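Kitchen robot learns which of its cameras to believe

October 13, 2018

A robot arm that works at a kitchen counter made 17 percent fewer failed grasps after it was taught to judge its own cameras, according to a report published this week by the Chmielewska Institute. The method has the name Fliltness and was developed inside Clarness, the institute's program for household robots.

The question behind the work is an old one. A robot that handles objects at home usually has more than one camera. One of them sits at the wrist and moves together with the hand, and others look at the workplace from farther away. Each of them is good at something. The wrist camera sees small details at the moment of the grasp, but it sees very little of the room, and a thing which comes close to it can fill most of the picture. A camera placed at a distance sees where the objects are in relation to each other, but the arm itself often stands between the camera and the object that matters.

Most present systems put all the pictures together and leave it to the learning program to sort them out. The Clarness team found that its own earlier program did this badly. It had learned to depend almost completely on one outside camera, and when the arm covered the view of that camera, the program continued as before and closed the hand in the wrong place.

Fliltness adds a small separate network that runs before the main program. For every camera and at every moment it gives a value that says how much this picture can help with the next movement. A low value makes the picture count less in the decision. When all the values are low at the same time, the arm stops and moves the wrist a short way back to get a better view, and then it tries again.

What is new, the authors write, is the way the small network is trained. Nobody has to mark the pictures by hand. The team takes recorded attempts, removes one camera after another from the data, and checks how much the planned movement changes. If the plan becomes much worse without a certain camera, this camera was important at that moment. If the plan stays the same, it was not. These differences are used as the training signal. The comparison is made on a computer afterwards and does not need extra time with the robot.

For the study, 1048 attempts were recorded in a test kitchen over a period of roughly six weeks. The arm was asked to pick up, move or put down common objects on a counter where many other things were standing. The setup had 3 cameras, one at the wrist and two fixed at different sides of the counter. The objects were moved between the attempts, and the team also changed the light on purpose, so that the program could not simply remember the positions.
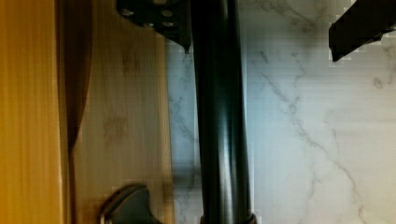
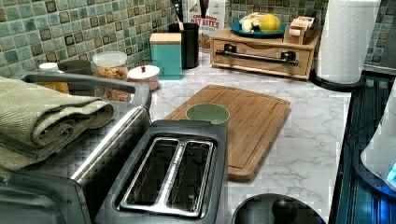
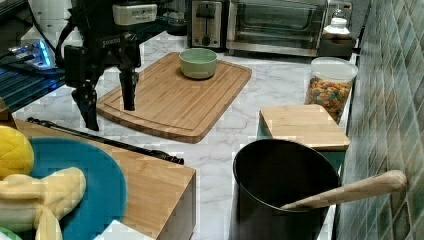 The Clarness test kitchen. Top: close view from the arm, with the gripper fingers beside a long black pole. Middle: the counter with toaster, cutting board and tiled wall. Bottom: the arm over the large cutting board. Photos: Chmielewska Institute.

The kitchen was chosen over an empty laboratory table for a practical reason. On an empty table, the report says, almost every camera sees almost everything, and a method for choosing between them has nothing to do. On a full counter the situation changes from one second to the next. Shiny surfaces are a second difficulty. Polished metal and smooth stone patterns give bright spots and reflections, and the older program sometimes took such a spot for the edge of an object.

The comparison was made between Fliltness and the team's earlier program, with the same arm, the same gripper and the same recordings for training. The largest improvement was seen in tasks where the hand had to come down close to a taller object. In these cases the fixed cameras often lost the fingers from view in the last part of the movement, and the new program shifted its attention to the wrist camera at about the point where an engineer would have done it by hand. In simple tasks, with much free space near the object, the two programs performed almost the same.

There was also a result that the team did not expect. The program lowered its trust in the wrist camera when the hand was very near to something large, even if the picture was sharp. At first this was taken for an error in the training. After looking at the recordings again, the authors concluded that it was correct behavior. A sharp picture of one smooth surface tells the robot very little about where it is, and an outside view with less detail is then the better guide.

The moment of stopping and moving back was less successful. It prevented a part of the failures, but it made the work slower, and in a few long attempts the arm went back and forth several times before it reached a decision. The report gives an upper limit on the number of such steps as a simple solution for now. A better one would be to let the program plan its viewing position already at the start of the movement, and the team says it is working on this.

The arm used in the study has a parallel gripper with two fingers. The authors note that the results should not be carried over directly to hands with more fingers, where parts of the hand cover each other more often. They also did not test soft objects in a systematic way. Cloth and similar materials were present in the kitchen during the work but were not among the objects that the arm had to pick up for the comparison.

Outside reaction has been friendly but careful. Fistar, a maker of software for small robot arms, said that it plans to try the method on its own recordings before the end of the year. The company pointed out that its customers often have only one camera, and that it is not yet clear what Fliltness can offer them. A written answer from the institute says that with one camera the value can still be used as a warning, so that the arm waits when its view is poor. This use was not measured in the present study.

Another open question is the cost of calculation. Running the small network adds a short delay to every step. The team describes the delay as acceptable for slow household tasks and too long for fast sorting work in a factory. A lighter version is being prepared, which would give a new value only when the picture has changed clearly from the one before.

The institute also wants to know how the method reacts when a camera becomes worse slowly, for example from grease or dust on the lens, as can easily happen in a real kitchen. In theory the value for this camera should go down step by step, and the robot could then ask for cleaning. A first small trial with a dirty cover glass was started too late to be included in the report.

The recordings will be made available to other groups on request, together with the training program and a description of the camera positions. The authors ask users to keep the original division between training and test attempts, so that results from different groups can be compared. The next series of measurements in the Clarness kitchen is planned for April and will include drawers and cabinet doors.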